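Notebook, Semeck audio room, Sunday

Came in for the afternoon because the celebrity segment still runs long and I wanted to fix it while it was quiet. Episode is the Ingvild Hovland one. She announced she's leaving the breakfast show and everybody and their dog has covered it, so we need our seven minutes to sound like ours!

What I had at the start: a 349-word intro, which is mad. Read it out loud twice, got bored twice. The news (she's going, she's got a part in the Kustberg series, she's happy about it) didn't turn up until the fourth sentence. Cut it so she's leaving in the first line and Kustberg is in the second. Na-rae will say I cut the joke about the cardigan. I did cut the joke about the cardigan. It lives in the drafts folder if she wants to fight me.

Tried the interview clip in three places:

Straight after the intro – feels abrupt, and her laugh comes in hot before you know what she's laughing at.
After the bit about her first season – best so far. You already like her by then.
At the end – nice warm finish, but people who bail early never hear her voice at all.

Going with the second one for now. Kittipong, please listen on the bad earbuds and tell me if the join is audible. I faded the room sound under my voice for a second and a half and I've heard it so often that I can't judge it any more.

Also, her publicist wants us to say "stepping back" and not "quitting". Fine by me, she used "stepping back" herself in the clip. But I'm not reading the whole Kustberg blurb on air, it's 400 words and has "journey" in it five times.

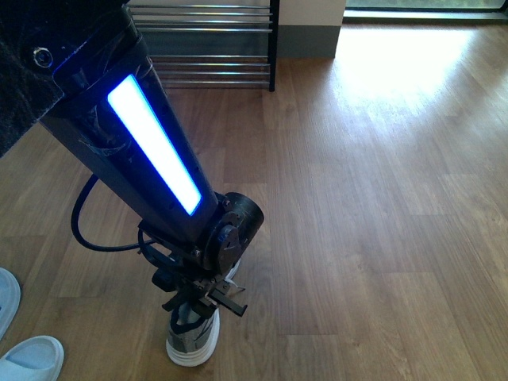
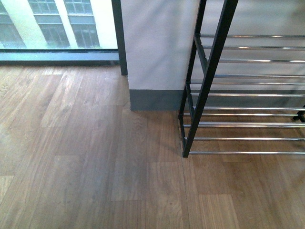 The echo on Na-rae's pickup lines is still bugging me. I did a low cut first, which helped with the rumble and did nothing for the ring, then pulled down a narrow band in the upper mids and that got me maybe halfway. The rest is just what you get from talking at hard stuff: window glass nearly down to the floor, bare planks, and not much to soak anything up besides whatever shoes are out. Next time let's hang the thick blanket across the glass and have her face away from it. I'd also like her closer to the mic, say a hand and a bit, with the gain down. If she pops her Ps we can deal with that later (easier than echo, always).

Music: the Ho cue is too sad. She's going to do a TV drama, she isn't dying. Swapped in the plucky one we used for the Stekville awards special and dropped it under the last ten seconds only. Mitiku had the license sheet last, can you check we're okay to use it again?

Things I got wrong, so I remember: I said her first show was the late one. It was the weekend one, Ching-wen caught it in the script. Re-recorded just that sentence, and my voice is lower than in the rest of the take, so I may redo the whole paragraph with tea in me.

Rough mix is in the shared folder, the one with "b" on the end. Ignore the one without, the clip plays twice in it.

Still open: title. I've got "Ingvild Signs Off" and don't love it. Chewing on it over dinner. Write yours on the next page.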